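修书间工作笔记
八月，星期三，上午到傍晚
地点：Triststead，里间长桌

今天总算把小麦淀粉糨糊重新煮了一锅，顺便把 Sabbagh 图书室送来的那本食谱往前推了一大步。写得会有点长，前几天都没怎么记，趁着手上还有糨糊味，把想到的都放在这里，下次谁接着做可以少走些冤枉路，我自己过两个月回来看，也不至于对着瓶子发呆。

先说上一锅。上一锅是上周煮的，放冰箱里，拿出来的时候表面一层水，底下发硬，用刮刀一压就碎成豆腐渣的样子。闻着倒没坏，就是那种隔夜粥的味道。我本来舍不得，想着过一遍筛子再兑点水也许还能用，结果筛是筛过去了，刷在纸条上一粒一粒的，干了以后摸着像细砂纸。拿它粘衬板背面大概还凑合，补书页是万万不行的。倒掉了，心疼了一小会儿。

冰箱那一格以后还是别放满。上一锅旁边紧挨着后壁，我怀疑是冻着了，淀粉冻过再化开就会这样出水。这只是猜测，没有对照，先记下来。

墙上的挂钩和那只 THANK YOU 塑料袋还是老样子，长桌倒是整个腾出来了，上午的光很匀，看纸纹很舒服。 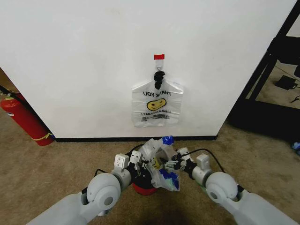

一、煮糨糊

淀粉用的是 Rirkarska 的那一袋，就是标签让水泡花了的那袋，粉很细，捏起来有点像新下的雪，咯吱咯吱。水是头天晚上接好的过滤水，400 毫升，先分一小半出来泡粉。

泡这一步我以前老是偷懒，搅匀就上锅，今天老老实实泡了半个上午。泡好的粉沉在杯底，硬得像粉笔，要拿勺子从边上慢慢撬起来，再搅成牛奶状。撬的时候别急，我有一回把勺子一下子插到底，溅了一围裙。

锅是小的那只不粘锅，炉子是 Zulton 电炉，旋钮上的刻度早磨没了，只能凭手感：从关的位置拧过去，听见"嗒"一声，再往前一点点。火大了锅底先熟，上面还是水，搅出来全是疙瘩。今天开头我就拧多了，锅边冒了一圈小泡，赶紧端起来离火搅了一会儿，再放回去，好在救回来了。

然后就是搅。搅糨糊这件事实在没有什么可说的，可又每次都有点意思。前面很长一段时间什么也不发生，白白的水在锅里转圈，人会忍不住去想别的，想晚饭，想那块一直没磨的刀。然后忽然勺子就沉了，像有人在锅底拽了你一下，再转几圈，整锅都稠了，颜色从死白变成有点透的、带一点点灰的白。到这时候还不能停，稠了以后要再煮，今天又搅了 5 分钟，手腕酸得换了两次手。提起勺子，糨糊往下挂成一片，断的时候断口是圆的，我就关火了。

倒进瓷碗，表面贴一张保鲜膜，贴紧，别留空气，不然会结一层皮。结皮其实可以揭掉，只是揭的时候总有碎皮掉进去，后面过筛要多过一遍。

凉透以后过马毛筛。筛子要先浸湿，反过来扣着，拿刮刀把糨糊往下压。第一遍下来像凉粉，第二遍像奶油，第三遍像什么我想了半天，像那种放软了的好黄油。三遍以后开始一点一点加水，拿刷子在碗里打圈。加水宁少勿多，这句话我在前面的本子里写过至少两次，今天还是加多了一回，只好另外拨一小碗出来当稀糨糊用，正好后面裱背要用稀的，也算没浪费。

试条做了几条，浓的、中的、稀的，都是刷在同一张楮皮纸上，贴到一条旧的棉浆纸，压在吸水纸中间，上面放玻璃和铅块。中午吃完饭去看，浓的那条干得慢，边上鼓起来一点；中的最平，手指一弯纸跟着弯，没有硬边；稀的那条撕得开，撕的时候带起纤维，说明其实粘住了，只是力气小。补书页就用中的，和我预想的差不多。

给以后接手的人多说一句，刷子用完马上洗，用温水，捋着毛洗。糨糊干在刷子根上的时候看不出来，下回一用，毛就往两边岔，怎么也刷不出一条直线。我们那把最好的羊毛刷就是这么废掉一半的，谁干的我不追究（很可能是我）。

二、Sabbagh 的食谱

书有 300 页，布面精装，书脊的布从上沟槽那里裂到一半，前面几帖松了，中间有两帖的折缝磨穿，页角缺得厉害，显然厨房里用过很久。图书室的意思是不求新，能翻、能借、不再掉页就行，封面尽量留原来的布。我很赞成。这种书上头的油点子、铅笔字，都是它的一部分，洗得干干净净反而可惜了。

有几页的批注特别可爱。做果酱那页，旁边用铅笔写着"糖太多"，后来又有另一种笔迹在下面写"不多"。两个人隔着不知道多少年在那里争。我补纸的时候特意绕开这一块，衬纸也挑了最薄的，怕把字盖住。

昨天下午已经拆到书芯，线剪断以后每一帖用铅笔在折缝上做了很轻的记号。顺序这种事，以为自己记得住的时候最容易出错。旧胶是动物胶，一刮就成黄渣，硬的地方敷了一点稠糨糊让它慢慢软，敷上去盖一条塑料膜，等着，喝杯茶，再回来刮。比干刮温和得多，也不伤折缝外面那层纸。

干刮是我前一本书的教训，那本的帖背给我刮出了毛，后来每一帖都多补了一道纸，书脊厚了一圈，合上以后像吃撑了。这次无论如何不赶。

今天补折缝。楮皮纸是从 Rirkarska 那边同一批来的，比我们剩下的旧纸略厚，颜色偏暖，放在食谱的纸上几乎看不出来。撕条子的方法还是老办法：尺子压住，拿蘸水的毛笔沿尺边画一道，等它洇开，再慢慢扯，边上就有一圈长纤维。这圈纤维是最要紧的，贴上去过渡柔和，翻页的时候不会沿着补条的边再断一次。

扯的时候要看纸纹。顺着纹扯，边齐；横着扯，毛长，可是容易扯歪。折缝用的条子我都让纸纹跟书脊平行。有一条没注意，方向反了，刷上糨糊马上卷成一个小筒，我跟它较了一会儿劲，最后还是扔了重来。

一共有 8 帖要补外折，中间那两帖里外都要补。每贴好一帖，夹无纺布，夹吸水纸，再夹一块板，摞起来。摞到后来有点歪，我又拆了重新对齐。歪着压出来的书帖，缝的时候就知道苦了，针眼总是差那么一点点。

下午光线转到另一边，桌上有自己的影子，补得就慢。我把台灯挪到左手边，灯脖子那颗螺丝松了，灯头会慢慢低下去，低到差不多要碰到纸的时候我才发现。螺丝拧紧了，用的是最小的那把一字刀，刀放回抽屉第二格。

中间歇了一回，腰实在不行，站起来走走。顺便把吸水纸换了一轮，湿的摊在晾架上。晾架底下那层不要再放东西了，空气过不去，上次的纸角就有点发霉的味道。
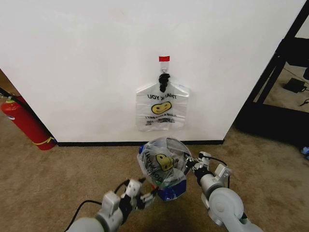

记录：修书间当班
Triststead 修书间，写于傍晚，压力机旁边

补页角比补折缝费眼睛。缺角的补法，我试了两种，都记一下。

头一种是把楮皮纸铺在缺口上，透着光描出轮廓，比缺口大出一点点，用湿笔画线，扯下来，再贴。好处是边上有纤维，接得牢；坏处是单层太薄，页角摸上去软塌塌，翻书的手指一捻就折。要两层，正反面各一层，那就得描两次，第二次还要反着描，我总有一瞬间糊涂，描完发现左右颠倒。

另一种是找一张厚薄颜色都接近的旧纸，把它的边削薄，也把书页缺口的边稍微削薄，搭接，搭接的地方再加一丝薄楮皮。做出来结实，样子也好看，合上书从切口那边看，几乎一条线。可是削边这一步风险大，刀稍微不快，就在原来的页上啃出一个小坑。今天削坏的都是补纸，没伤到原页，算是运气好，也算是刀昨晚刚磨过。

最后的办法是，经常翻的地方，比如开头的目录和果酱那几页，用第二种；后面干净些的章节用第一种，省时间。图书室那边问起来，就这么解释，我想他们能懂。

说到刀，磨刀石该平一平了，中间凹下去一道，磨出来的刃是弯的，拿来削皮还好，削纸就露馅。下周哪天早上先干这个，趁还没碰水和糨糊，不然石粉弄得到处都是，又要擦一遍桌子。

还有布的问题。原来的书脊布想揭下来，衬新布，再贴回去。今天先从裂口那一侧试着揭，用的是薄的竹起子，沿着布和纸板之间往里送，感觉阻力大了就停。揭了一指宽，布背面带着一层纸，很脆，颜色像茶叶末。那层纸要不要去掉，我拿不定主意。去掉，布软，好服帖，可布上的烫金字就靠那层纸撑着，一软，金可能会掉；不去，布硬，新书脊一动它又裂。先放一放，明天早上眼睛清楚再看。今天光线暗了，做这种决定容易后悔。

染布的事也连着想了一下。新衬的布会在沟槽那里露出一条，颜色要跟老布接近。老布本来大概是深绿，现在偏灰偏褐，书脊晒得比封面浅许多，所以到底该跟哪一块对颜色，也是个问题。我倾向于跟封面，露出来的部分毕竟挨着封面。丙烯颜料兑水刷了几块小布样，夹在本子后面，干了再比。湿的时候看着都太深，别上当。

小布样后面我用铅笔写了配比，字很小，看不清就拿放大镜。放大镜在工具墙右边的盒子里，用完请放回去，我今天找了好一阵，最后在糨糊刷的罐子里找到了。

缝线这一步还没到，可是线先准备好了。亚麻线，过了蜂蜡，蜡过得薄。以前我过蜡过得太重，线在针眼那里堆一小坨，穿过纸的时候把洞撑大。这回捋一遍蜡，再用两张废纸夹着线抽一遍，把多余的蜡抽掉，手感就对了，滑而不黏。线的粗细要算进书脊的厚度里，补过的帖子背面本来就厚了，线再粗，扇形就出来了。我挑了细一号的。

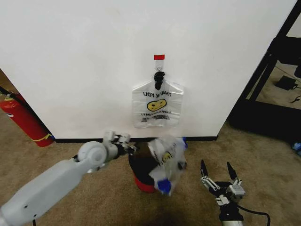
粗细这个事情其实还可以再讲究一点，比如中间补得最厚的那两帖附近，换再细一号的线，两头用正常的。书上有人这么做过，我自己没试过，怕接头多了反而不牢。先按一种线缝到底，缝到中间的时候停下来量一下书脊和前口的差，不对再说。

带子打算用棉带，原来的针孔能用的都用，不再新扎。新扎的孔跟老孔挨得近，纸就像邮票一样会沿着孔撕开。老孔里有几个已经拉成长条，补折缝的时候一并盖住了，等干了用细锥从里面重新开，开在原位，角度要正，锥子对着折缝的尖走。

下班前去看了第一摞，就是上午先补的那几帖。吸水纸摸着凉，说明里面还有潮气，又换了一轮干的，重新压上。铅块分两排放，中间那块最重的我放在正中，上次偏了一点，压出来的帖子一头厚一头薄，差别很小，可是叠起来就看得见。

翻开最上面一帖偷看了一眼（明知道不该看），补条很平，边上的纤维躺得服服帖帖，折了一下，没有响声。有响声就是糨糊太浓。心里挺高兴的，今天那锅糨糊值得。

糨糊剩大半碗，装进玻璃瓶，贴膜，瓶子上用纸胶带写了"中"，稀的那一小碗写了"稀"。放冰箱中间那层靠门，别往后推。浓的没留，试条用完就没了。要是明天看到瓶里又出水，就说明冻着这个猜测不对，要从粉或者火候上找原因。

没做完的、别忘了的，随手列一下：

揭书脊布，先决定背面那层纸留不留。
布样干了以后对颜色，在窗边看一次，在灯下再看一次。
后面章节的页角还有不少，用单面描的办法补，正反两层。
吸水纸早上一来先换。
磨刀石找平。
Zulton 炉子旋钮上用油漆笔点个记号，点在今天合适的那个位置，省得每次都听"嗒"。
问一声 Rirkarska，那种偏暖的楮皮纸还有没有，有的话多留几张，旧的已经见底了。
给 Sabbagh 那边回个话，说书芯补得顺利，封面还要等等，另外问他们果酱那页的铅笔字有没有人知道是谁写的，我是真的很想知道到底糖多不多。

围裙泡在水池里，明早来的人麻烦拧一下，晾在架子外侧。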